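Progress report to the Pamance Home Fund
Murnelitz Shared Kitchen makeover
Thursday, November 26, 2020

Hello again, and thank you for the second payment! We have spent 139 dollars of it so far, nearly all on paint and sandpaper, and the cabinets are already a different color (a soft sage green, after a long argument over cream).

All the lower doors are sanded, primed and back on their hinges. The uppers have had one coat and need another. We also found a remnant of countertop at Cenov, long enough for the sink side, and they cut it for free!
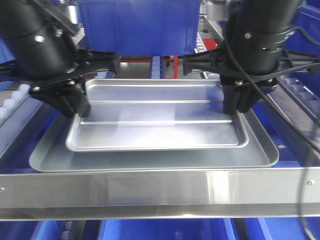 The shelving is next. We want 30 feet of open shelf along the back wall, and Policarpio has quoted us a very fair price for the boards. The brackets are in hand. One stretch of plaster crumbled when we drilled a test hole, so that part will wait for a patch.

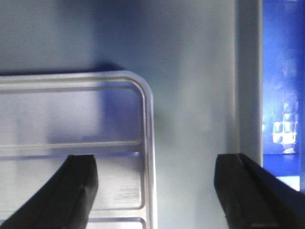
The full grant was 1,000 dollars and we are still inside it. Lighting is the one line that worries us a little, and we would like to move 3 fixtures to the next phase if you agree. Please let us know before we order.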